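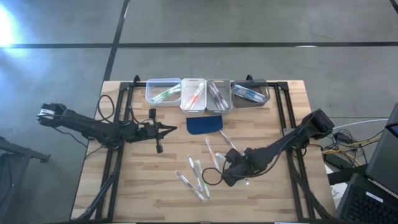
Fikstead Oral Health Service
Gallery: Toothbrush Sorting and Kit Preparation

The Fikstead Oral Health Service prepares dental care kits for elementary schools, family shelters, and residential homes within its district. Each kit contains a toothbrush, a tube of toothpaste, a two-minute timer, and a printed card. This page is concerned with the toothbrushes and with the work of sorting them by color before packing begins. The notes are arranged in the order in which the work is normally carried out.

Sorting by color
Four bins stand in a row along the far side of the wooden table, each with its own color group. Green and white brushes are in the clear plastic bin at the left, and red and orange brushes are in the white bin beside it. The light gray bin holds purple and white, and the darker bin at the right holds blue and white.

Brushes outside the bins
Loose brushes wait on the open wood in front. There is a pink-and-white one among them, which has no bin of its own color in the row.

The blue pad
A dark blue cloth pad lies flat in front of the white and light gray bins. White handles are easier to find against it than against pale wood.

About the color groups

The color groups were introduced at the request of the Ciobanu School, where toothbrushes are kept in the classroom and used after lunch. Children in the youngest grade could not yet read the name labels, and brushes were regularly picked up by the wrong child. Under the present arrangement each lunch table is given a single color group, and the name label is used only to tell brushes apart within that table. The school reported fewer mix-ups by the end of the first term and asked that the arrangement be kept.

Other sites have since adopted the same practice, with small differences. Family shelters generally prefer a mixed selection, so that brothers and sisters who share a bathroom each have a different color. Residential homes order by floor. The packing list for each site states which arrangement applies, and staff are asked to read it before taking brushes from the bins.

How a brush is assigned

Many of the handles have two colors, and white is present in most of them. White is disregarded for sorting purposes. A green and white brush is treated as green, and a purple and white brush as purple. Red and orange are treated as one group. The two shades were separated for a short period, but the distinction proved hard to maintain in the evening and was given up.

Clear handles with a colored part are assigned by the colored part. A clear and purple brush is therefore placed with the purple group, although some staff members would prefer a separate bin for clear handles. The matter remains open.

Plain white brushes are held back until the end of the session. They are useful as substitutes when a color group runs short, and they are marked with a colored band before being sent to a school. Pink brushes arrive in small numbers, and are set aside until there are enough for a full lunch table.

Bins and containers

The service does not use a matching set of bins. Containers have been gathered over several years from different departments, and they differ in material, depth, and shade. This has caused little difficulty in practice. Staff quickly learn which container belongs to which color, and an unfamiliar bin in the row is noticed at once.

Bins with cut-out handles are preferred for the heavier groups, as they can be carried to the packing room without tipping. Clear bins are convenient for stock checks - the level can be judged from across the room. All containers are washed and dried completely before they are returned to the shelf.

Brushes may lie in any direction while sorting is in progress. They are turned to face the same way only when they are transferred to the Pliltolon trays, the shallow divided trays in which stock travels to the packing room. Each tray has 6 compartments. One compartment is normally left free for items that need a second look.

From the table to the kit

The most recent order was for 200 kits. Of these, 186 were completed in the Wednesday session, and the remainder were held over until a further delivery of toothpaste arrived from Surkelix. No toothbrushes were outstanding. The order was divided between the Ciobanu School and 2 family shelters, and the school portion was packed first.

Packing follows a fixed order: card, timer, toothpaste, toothbrush. The toothbrush goes in last and lies along the long side of the pouch. Pouches are closed, labeled with the color group, and placed upright in the delivery carton. The label is applied to the pouch and never to the brush itself, apart from the name label added later by the classroom teacher.

Ecaterina Avram, who coordinates supplies for the service, has prepared a one-page guide to the sorting and packing order. Printed copies are kept in the packing room, and a copy is enclosed with the first delivery to any new site. Comments on the guide are welcome, in particular from classroom staff who hand out the kits.

Brushes used for practice

A small stock of toothbrushes is kept apart for sorting practice and for classroom demonstrations. These brushes are never packed. They are stored on the lower shelf, in a lidded box marked PRACTICE, and are counted out and counted back in at each session. A brush that has fallen to the floor during sorting is moved to this stock and is not returned to its bin.

Schools may borrow the practice stock together with a large tooth model and a set of sorting cards. Teachers of younger grades have used the brushes for lessons on color words, matching, and simple tallies. Requests should state the grade, the number of children, and the preferred week. The loan period is one week, excluding school holidays.

Requests and use of this page

Schools and shelters wishing to change their color arrangement should write to the supplies desk before the next order is placed. Changes received after packing has begun are applied to the following order. Orders for the spring term open in January.

Text from this page may be reproduced in school newsletters and training folders, provided that the Fikstead Oral Health Service is named as the source. Requests to reproduce pictures should be sent to the supplies desk, with a note of the intended publication.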